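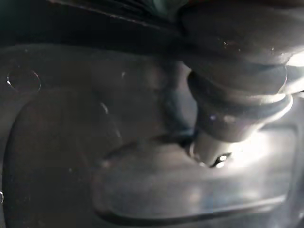

Cleaning the grooves in a glossy black plastic tray?

Flora Tennant
Hi all, hoping somebody has been through this. I've got a moulded tray, all black shiny plastic, with a raised panel that has rounded corners and a skinny little groove beside it. Looks lovely for one day after cleaning and then every crumb and bit of fluff in the house moves in. The flat parts are easy enough (damp cloth, done) but I can't get into the groove, and whatever I poke in there I'm scared of scratching the shine. I tried a toothpick and it snapped, so now there's a splinter down there too! My sister reckons vinegar, my neighbour says never vinegar. What do you all use? I'd like it nice by Friday, I've got people coming.

Aaliyah Landry
Oh I feel this one, I have a black plastic console at home and it shows everything. Get the splinter out first, before any water goes near it, or the wood will swell up and wedge itself in. A bit of sticky tape folded over so the sticky side is out usually grabs it, or try the vacuum with the brush head on low.

Then a soft paintbrush, the cheap kids' kind, run along the groove a couple of times. After that I wrap a microfibre cloth over the end of a plastic spoon handle, dampen it with warm water and one drop of dish soap, and slide it along without pushing hard. Dry it straight away with a clean bit of cloth or you get water marks. Skip the paper towel, it left hairline scratches all over mine and they catch the light every single morning. I wouldn't bother with vinegar, soap has always done the job for me. Mine takes roughly 9 minutes, most of that is buffing.

Chiến Thái
toothbrush. soft one. done

Diễm Ngô
Careful with the toothbrush on anything really glossy! Even a soft one dulled a patch on mine, so try it on the underside first. Otherwise I'm with Aaliyah, though I use a cotton bud for the corners and go through a silly number of them. And no spray polish, it goes streaky and the dust sticks worse than before.

Flora Tennant
Splinter's out, the tape worked! Off to find a paintbrush. Thanks everyone.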